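## Can they set the table yet?

I spent most of Friday at the Peltard workshop watching two robot arms deal with blocks and a plate, and I came home happier about household robots than I've been in a long while. Small stuff, yes! But clearing up after a meal is made of small stuff: pick a thing up, find the dish, let go at the right moment, don't shove the dish across the table while you're at it.

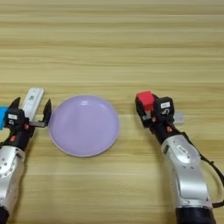
Mekdes Yilma, who runs the sessions there, has a chores list taped to the wall with 17 jobs on it, from "put fruit in bowl" to "fold a fitted sheet" (good luck, I can't do that one either). She reckons eight are within reach for a pair of arms at a table, as long as the objects are stiff and don't spill. Her group has logged roughly 2,000 practice runs since August, nearly all of them picking up and putting down.

What I like is how much thinking goes into the dull part. A shallow plate is kind to a beginner because the rim is low, but it also slides if a finger bumps it. Mekdes and Edvin Dahlgren spent a good ten minutes arguing over how wide the fingers ought to open before backing away, and I could have listened to another hour of it.
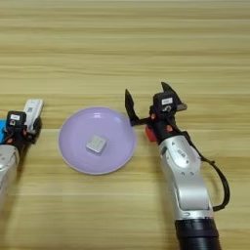

So, chores? I'd trust a setup like this to sort a toy box before I'd trust it with wet glasses or anything made of cloth. Mairéad Dunne wants to try cutlery next, and forks are nasty: thin, shiny and always tangled up with other forks. I've already asked if I can come back for that.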